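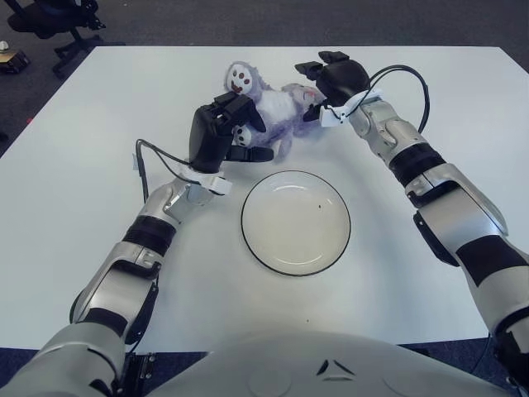

Home Drop-off Prices FAQ Contact

Soft toy repairs and cleaning: your questions

16 Mar 2019, by Wyn Meredith
4 min read

Can I just put a fluffy toy in the machine?
Some of them. Check the label first. No label, don't risk it. Long pale fur (lavender, cream, white) goes clumpy on anything but a cool gentle wash, and it does not un-clump easily. Anything with a music box or beads inside, hand clean only.

What do you wash them with?
Plain baby shampoo, a small squirt. No softener. No bleach, ever, even on the white ones, it goes yellow.

And drying?
Towel, squeeze, dont wring. Then flat on a rack somewhere airy, turn it over morning and night. Big ones can take 5 days to dry right through. Not the radiator. Not the tumble dryer either, the tips of the fur frizzle and we can't fix that.

The fur's gone flat and matted. Is it ruined?
Probably not. Soft pet brush, dry toy, short strokes from the tips down. Hold the skin of the toy firm with your other hand so you're not tugging on seams. Ten minutes in front of the telly. Still bad, bring it in.

How much is a repair?
Split seam from £5. Eyes and noses, same. Restuffing depends on size, we quote when we've had a look. Nothing gets started until you say yes.

Do you keep the old stuffing?
If you ask when you drop off. Some people want a bit of it sewn back in, happy to do that. After collection it's binned, sorry.

Do you do Gruvlow toys?
Yes. The Lunda range too, but the Lunda fur is very fine and sheds when it's cut, so patches show a little. We'll tell you before we start.

Where do I drop off?
Galbraith shop, any weekday, or the Clumgate stall on market mornings. Put your name and phone number on a tag and tie it ROUND the toy. Not pinned please. Pins get lost in fur and then I find them with my thumb.

How long is the wait?
Two weeks at the moment. Longer in May when we shut for a bit. If it's a bedtime toy say so and we'll try and squeeze it in, no promises.

Can I post it?
Yes, boxed, with the form inside. Recieved parcels get a text the same day. Return postage is extra.

What if it's smelly?
Sealed bag with a spoonful of bicarb, overnight, shake, brush off outside. Do it twice if needed. Smoke is harder, ask first.

Anything you won't take?
Toys with damp mould, or anything with fleas. Electrical bits we'll take out and put back but we don't mend them.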